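Evaluating the Gellow Kitchen Simulation Kit for Coursework Use
Project report, robotics option
Nadège Brunet and Elisa Messina

1. Background

Our department has one real arm, shared between all the project groups, and in December there was no free slot on it for weeks. Our supervisor suggested we try Gellow, a simulation kit sold by Trorano, and report on whether it could stand in for the arm during the first half of the module. We used the teaching licence, which covers 3 seats and costs 600 euros a year.

2. What you get

The kit contains a set of furnished kitchens, an arm with a two-finger gripper, and a task editor called Pagano. Tasks are written as short text files. The manual is clear on installation but thin on grasp settings, and we had to find most of those by trial.

3. Method

We wrote 23 tasks, all in the same kitchen. They fall into two groups: picking up small objects, and moving parts of appliances. Elisa wrote the pick-up tasks and Nadège the appliance tasks. Each was repeated with different start positions, giving 337 runs in total. A run was logged as failed if the arm stopped, if the object was dropped or if the time limit passed.

4. Results

Pick-up tasks were quick to set up. Most failures came from the approach angle, and round objects were worse than flat-sided ones. Lowering the closing speed helped, though it made the runs longer.

Appliance tasks took more work. A hinged part has to be moved along its own arc, and our first scripts pulled in a straight line, so the fingers slipped. We rewrote them using the arc command in Pagano. After that the failures were mainly time-outs.

Loading a kitchen was slow on the lab machines. The log files are easy to read but do not record contact force, and we would have liked to have it.

5. Recommendation

We would recommend one licence for next year, with the grasp settings written up beforehand for new groups. We did not have time to compare it with Mamier, the other kit on the department's list.

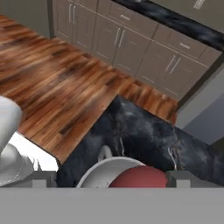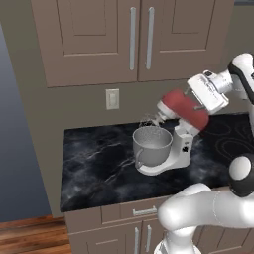

Figures 1 and 2. Gellow kitchen: red object at the white bowl (1); gripper on the head of the stand mixer (2).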